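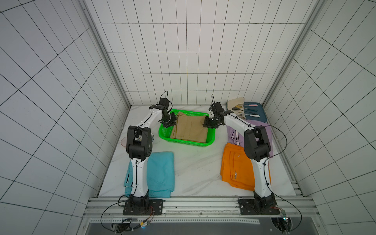 How often should you check the grippers on a two-arm folding cell?

Every morning before the first run, and once more after any long session with heavy cloth. It takes a few minutes and it saves you a whole lot of grief later on.

I look after the folding cell at Jostlow, and Ravindra Tiwari taught me most of what follows, so if you find it useful the thanks should go to him (the mistakes are mine!). Start with the power off and both arms resting on the table. Wipe the fingers with a dry cloth and go slowly around the tips, where lint likes to pack itself in. Then try each mounting screw by hand. You want snug, and no more than that – I once leaned on one so hard that we spent the afternoon drilling it out.

Next come the cables. Follow each one from the wrist down to the base and move the elbow gently as you go. There should be enough slack for a full bend, but never so much that a loop could catch on the basket.

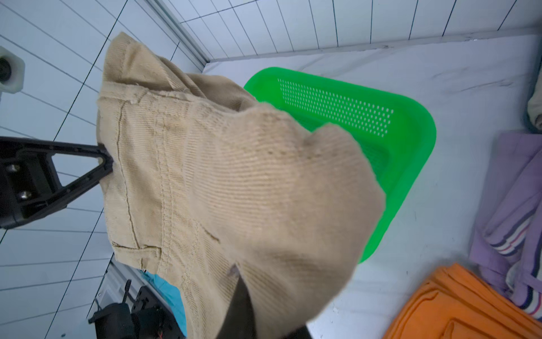 Once the cables are sorted, power up and do a slow lift with something thick. Corduroy is my favorite, as it shows a weak grip sooner than any T-shirt will. If the cloth slides, clean the fingers again before you touch the grip setting. Ours sits at 1678 in the settings file, and Yeison Pacheco has asked me very kindly to stop fiddling with it.

Last of all, check that the two arms agree about where the table is. Lay one folded piece of clothing in the middle, bring both grippers in at low speed, and watch the tips. If one comes down lower than the other, run the zeroing routine on that arm and try again.
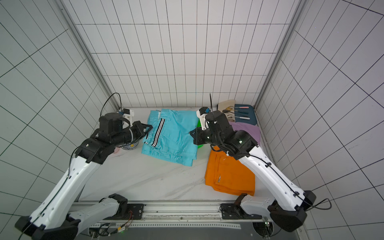

Both grippers brought in to a folded turquoise garment.

Write the result in the log, even on the days when everything is fine.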